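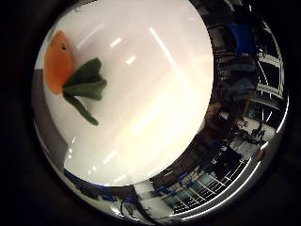
The gauge at Clomitz read 214 centimeters when Bezawit Abdella unlocked the hut, and 214 again when she had finished her coffee. She wrote both readings in the log with the times beside them. A river that holds level for half an hour in July is unremarkable. It had rained for two days upstream, and the station at Warnine had reported a rise the previous evening, so the water should have been at her door by now.

She checked the float first. It hung on a steel tape over a pulley, in a pipe sunk beside the bank, and it moved freely when she lifted it. She checked the pencil on the drum recorder. The line it had drawn overnight was flat, with a small step at 2:40 where a barge had probably gone by. She went down to the painted staff on the bridge pier and read it through binoculars. It said 214.

Then she telephoned Warnine.

"Ninety-three," said Daichi Nagano. "Up thirty-eight since midnight. Why?"

"I have nothing."

"You will."

"I should have had it at five."

He was quiet, and she could hear pages turning. Nagano kept his own tables, in ink, for every flood since he took over the upper station. The travel time from Warnine to Clomitz was nine hours at low flow and seven when the banks were full. She had never known it to be eleven.

"Check your tape," he said.

"I checked it."

"Then check mine. I'll read it again and call you."

She waited. The procedure for a missing rise was on a card above the desk, typed by someone who had retired before she was hired. Step one was to confirm the instrument. Step two was to confirm the upstream station. Step three was to inform the district office at Drernent. The card had no step four.

Nagano called back at 7:15. His staff and his recorder agreed to the centimeter. The water was brown, he said, and carrying branches, and a section of somebody's fence had gone past with the wire still on it.

"So it leaves you," she said, "and it doesn't get here."

"It's somewhere."

"There's only the one valley."

There was one valley, 70 kilometers of it, and in the middle lay the flats at Ishida, where the river had been straightened before the war and walled on both sides. Both of them knew the flats. Neither mentioned them for a moment. The walls at Ishida were inspected every spring and had been reported sound in every report she had filed.

She called Drernent. The duty clerk asked her to spell the name of the station, then asked what the level was.

"214."

"And what is the alarm level?"

"Three hundred."

"Then there's no alarm," the clerk said.

"The absence is what I'm reporting."

"I have a box for the level and a box for the trend. What's the trend?"

"Steady."

She heard him write it down. She asked him to telephone someone in Ishida, anyone with a window, and he said that was a matter for the day supervisor, who came in at eight. She asked for the supervisor's home number. After a pause that she timed, from habit, at six seconds, he gave it to her.

The supervisor's wife answered. While she went to wake him, Bezawit carried the receiver to the end of its cord and looked out at the pier. The wet band on the stone above the waterline had widened by the breadth of a hand. She put down the receiver, picked up the binoculars, and read the staff again.

It said 209. She entered it in the log, with the time, and under trend she wrote *falling*.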